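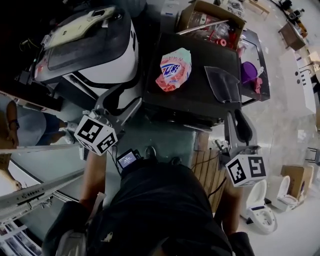 The black table and the open cardboard box, 18 May 2018.

Surnavano > Staff News > Buildings > Workshop

Clearing the workshop before the shelves arrive

The new shelving for Room 246 has been ordered from Grolavow and will be delivered to the Hiebert Street door. Two bays are coming. They go along the wall where the cardboard boxes are now, which means the boxes have to be gone through first, and the tables have to be cleared so there is somewhere to do it.

Hongmei Wei is running the clear-out. She has asked for the black table to be dealt with before anything else. It has the best surface in the room for sorting, dark and matte with a slightly raised edge, so screws and small fittings don't roll off onto the floor. At the moment it works more as a drop-off point. When the picture was taken it had a crumpled orange-and-pink plastic bag on it and a folded piece of dark gray fabric. A purple plastic cup was on the surface next to it, standing on something pink.

If the bag is yours, please take it home. Bags left on any of the tables will be looked into, emptied if there is anything useful inside, and thrown out. The fabric will be kept. We go through a lot of cloth for covering and padding, and a piece that will fold flat can go on the bottom shelf with the others.

Cups are a separate matter. The rule since November has been that drinks stay on the counter by the sink, and that hasn't changed. Clean cups found elsewhere will be put back in the kitchen. Dirty ones will also be put back in the kitchen, in the sink, and whoever they belong to can wash them there.

The boxes

Most of the work is in the boxes. The open one by the black table is a fair sample: red parts, clear plastic, assorted other things, and a thin metal rod lying across the front. Several more are stacked under the window, taped shut and unlabeled. A few came over from the old building and may not have been opened since the move.

Hongmei's plan is to do one box at a time, on the table, with the lid open and a trash can next to it. Everything in the box goes to one of these places:

Keep in the workshop. Parts that fit something we still have, and raw stock such as rod, tube and sheet.

Send to stores. Anything new and in its packaging. Stores will take it back onto the list, and the department gets the credit. Last year's returns came to over $900, so it is worth checking for sealed packets before you tip a box out.

Recycle. Clean cardboard, bare metal, and plastic with a mark on it. The clear packing plastic goes in the bag by the door.

Ask. If you don't know what a part is, put it in the gray tray with a slip of paper saying which box it came from. Hongmei will go through the tray at the end of each day.

Please don't combine two half-full boxes into one to save space. We did that before the last move and it is a large part of why we can't find the drawer runners.

Long pieces

Rods and other lengths should not be laid across the tops of boxes or left leaning on the equipment. They get knocked down, and they catch on sleeves. There will be a vertical rack at the end of the second shelving bay. Until it is up, long pieces can go flat on the floor against the back wall, under the whiteboard, with the ends taped together.

The same goes for flat panels. Several are resting on top of other things at the moment. If you have put one down somewhere and still need it, write your name and a date on masking tape and stick it on the back. Unmarked panels will be moved to the rack in the corridor, where you can collect them.

Loose wires should be coiled and tied before they are put away. There is a bag of ties on the hook by the light switch – use the reusable ones and leave the thin plastic ones for work that isn't going to be undone.

Labels

The shelves will use Nerer bins, the medium size, which are the same as the ones in the electronics room. Each bin gets a label on the front with the contents in plain words. Part numbers can go underneath in smaller writing if you want them. "Red brackets, short" is more use to most of us than a string of digits.

Blank labels and a marker are in the top drawer of the bench. The label printer is out of tape and more has been ordered.

When

The room stays open during the clear-out, and you can carry on working at the other benches. The black table should be left free after lunch each day for sorting. If you can spare an hour to go through a box, put your name on the sheet on the door. It would help most to have people who were here before the move, as they are more likely to recognize what comes out.

Questions about the shelving, or about anything you think has been moved or thrown out by mistake, should go to Hongmei Wei in the workshop office.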